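Setting up grasp point selection for the two-arm cloth cell
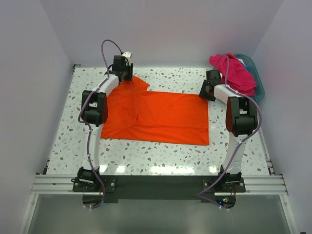 Plendance Software Group, Tumthorpe site

Applies to cells running the Golbridge planner with the Chevalier perception node. You need write access to the cell config and a finished hand-eye calibration for both arms.

1. Build the cloth mask
Start the perception node with the arms parked. The default threshold works on hue, so a bright orange cloth separates easily from a terrazzo-patterned top. Glare on the glossy front strip of the table can still punch holes in the mask. Set close_kernel to 5 and check the overlay before going on.

2. Exclude the bin
Draw a polygon round the bin in the back right corner and save it as a no-pick region. Leave a margin on the left, where cloth can hang over the rim. The polygon should cover the overhang as well as the bin, or the right arm will be offered candidates on the wrong item.

3. Rank the candidates
The node returns up to 10 points per cycle, scored on edge distance and local height. A raised corner scores well. A fold inside the outline can score just as well, and this is the usual cause of a bad first grasp – raise edge_weight until interior folds drop down the list.

4. Assign the arms
Golbridge gives each arm the nearest reachable point on its own side. Both targets go into a single plan request. If you send them separately, the second plan treats the first arm as static and may pass too close to its elbow.

5. Check the cable limits
The external cables are not in the collision model. Keep wrist rotation within the soft limits in arm_limits.cfg and run the slow profile for about 5 cycles after any change.

Known issue: planner error 11 means that no pair of targets was reachable. Clear it, rebuild the mask and request again.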